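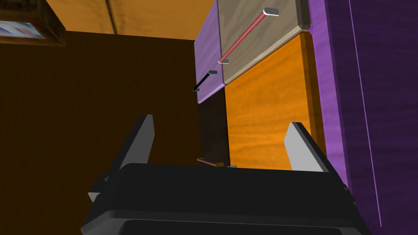
Pre-Screening Checklist for the Cinema Hall, with Comments

Plisance Film Club, spring season, revised in April

This list is for the person who opens the hall and for the person who runs the projector. Sometimes it is the same person, but please go through both parts anyway. The comments under the points come from the last inspection and from our members. Where I write "OK" it means that I tested the thing myself. Where I write "open" it means that somebody still must do it.

The list was made by Yufang Lü and the comments were put together by me, Zerrin Dağdelen. My English is careful but slow, so tell me if a point is not clear.

PART A. THE HALL

1. Both exit doors open from inside without a key.
OK. The left door needs a strong push in humid weather. Doğukan has planed the lower edge and it is better now. Try it with one hand, as a person carrying a coat would do.

2. The exit signs are lit, and they stay lit when the main lights are off.
OK on the left. Open on the right: the sign goes dim after some minutes on battery. In a dark film this matters more than in a bright one. When we showed "Nosferatu" the room was so black between the scenes that I could not find my own row.

3. Aisle lights.
OK, with one remark. Two members complained that the aisle lights disturb the picture in the front rows. I understand them, but the lights stay on. We can put the small hoods over them, so that the light falls only on the step. The hoods are in the ticket desk, second shelf.

4. Aisles and steps are free.
Check this two times, once before the doors open and again just before the film begins. People put bags and umbrellas down after they sit. Ask them politely to move the bag under the seat.

5. Carpet edges are flat.
Open. The edge by row G is lifting again. Tape was used last time and it held for one month only. A metal strip is ordered from Taşdemir.

6. Seats.
We have 100 seats and all of them should fold up on their own. Seat 14 in the balcony numbering does not fold and must be kept closed with the ribbon. Please do not sell it, also not to friends who say they don't mind.

7. Places for wheelchairs.
OK. There are two places at the end of row D. From the right one, the bottom of the screen is hidden when a tall person sits in front, and this is a pity with subtitles. For subtitled films keep the seat in front of it empty.

8. Fire extinguishers.
OK. One by the ticket desk, one in the corridor, one in the booth. All labels are in date. The one in the corridor was standing behind the poster board for "The Third Man" and I moved the board. Posters go on the other wall.

9. Curtain.
The curtain runs freely and does not touch the heater. OK. It makes a noise like a small animal at the middle of the track. This is not a safety matter but I write it down.

10. Temperature and air.
Switch on the ventilation one hour before the doors. Switch it to low when the film starts. On high, you hear it in every quiet dialogue, and after the Ozu evening I got three letters concerning this.

PART B. THE PROJECTION BOOTH

11. The booth door closes by itself.
OK. Do not hold it open with a film can. I know it is warm inside. There is a fan.

12. Floor and cables.
Open. The cable to the second speaker rack crosses the floor behind the operator. It has a rubber cover, but the cover is too short on the side of the door. Ozan Bilgin will bring a longer one.

13. Lamp house.
Only a trained person opens it, and only with face shield and gloves. A xenon lamp is under pressure even when it is cold. At the moment the trained persons are Ozan Bilgin and Dalibor Čierny. Others may read the hour counter and write the number in the book, but this is all.
Comment from Dalibor: the counter was at 512 when I looked. The lamp is still young. Please write the number after every screening and not from memory on the next evening.

14. Exhaust from the lamp house.
OK. Hold a strip of thin paper at the grille. If the paper is pulled to it, the exhaust works. If it hangs down, do not strike the lamp, and call Ozan.

15. Film prints.
We accept only safety film. Look for the words on the edge of the film on the first reel, and look also at the other reels, as old prints are often put together from different sources. If a reel has no edge marking, or if it is marked nitrate, do not run it and do not store it here. Call Yufang.
Comment from Yufang: also smell the can. Vinegar smell is not a fire danger, but such a print must be kept away from the others, and it can jump in the gate.

16. Reels and splices.
Wind through each reel by hand before the public comes. Go slowly past each splice. Wear cotton gloves, tie long hair back, take off bracelets and scarves. Last season a scarf went into the rewind. No one was hurt, the scarf was lost.

17. The fire shutter falls when the motor stops.
OK. It fell at once in nine tests. Test it without film.

18. Focus, frame and aperture plate.
This is more for the picture than for safety, but I keep it on the list because it is forgotten the most. "The Trial" and other films of that time are often shown with the wrong plate, and then the ceilings are gone. In Welles the ceilings are half of the story. Check the format on the print card and then check it with your own eyes on the screen.

19. Sound level.
OK. The mark on the amplifier is for a full hall. With few people go two steps lower. For the short films before the main feature, listen to each one, they are all mixed differently. Sudden loud sound is unpleasant and for some guests it is a health matter.

20. Warning for flashing light.
Read the notes from the distributor. If the film has strong flicker, the sign goes on the ticket desk and on the door, and the person who makes the introduction says it also aloud. We did this for the experimental program from Cerier, and two guests thanked us and chose to wait outside for that one film.

PART C. BEFORE THE LIGHTS GO DOWN

21. The person at the door knows how many guests are inside.
Use the ticket stubs. Children on the knees of their parents are guests too.

22. The person in the booth and the person at the door have spoken to each other.
I mean really spoken, by the house phone. The phone was tested, OK. If the phone does not work, one walks to the other.

23. The announcement has been made.
Where the exits are, phones off, no smoking. Keep it short. Doğukan does it very well. He has the text on a card, and in the end he wishes everyone a good film.

24. The light switch for emergency is known.
It is the green one, inside the booth door at the height of the shoulder. It stops the film and brings up the hall lights at the same moment. New operators should press it one time in an empty hall, so the hand knows the way.

PART D. AFTER THE SCREENING

25. Hall lights come up slowly, when the credits are finished.
Several of us like the credits to run until the last line – please do not cut them, even if it is late. If guests stand up in the dark, give a little light from the sides.

26. Lamp off, fan on.
The fan runs for 15 minutes after the lamp is off. Stay in the building during this time. It is a good moment to rewind.

27. Walk through all rows.
Look for lost things and for anything that could burn. Lost things go in the box at the ticket desk. A gray hat and one child's glove are waiting there since the Buster Keaton afternoon.

28. Windows, back door, main switch.
OK. The back door must be pulled until you hear it.

OPEN POINTS FROM THIS INSPECTION

Point 2, right exit sign, new battery: Doğukan Sarıgül
Point 5, carpet strip at row G: waiting for Taşdemir
Point 12, longer cable cover: Ozan Bilgin

The battery has to be done before the Gandora retrospective. We will have a full hall on all evenings, and two of the films are very dark. If the right sign is not repaired by then, we close the balcony and one helper stands at the right exit with a flashlight.

COMMENTS FROM MEMBERS

Ozan: Point 17, please add that the shutter blade should be wiped dry before the test. Dust with a bit of oil makes it slow. I have seen it on older machines.

Dalibor: I disagree a little with point 10. For a film with much music the ventilation can stay on the middle level. With a full hall, the air becomes bad in the second hour and people get tired, and then they blame the director.

Yufang: To Dalibor, yes, middle level for musicals. I will put this in the next version. For silent films with piano keep it on low, the pianist sits directly under the outlet.

Doğukan: The hoods from point 3 are not on the second shelf. They are on the third, behind the ticket rolls. I have put one on already at row C, please look at it from the front and tell me if it is good.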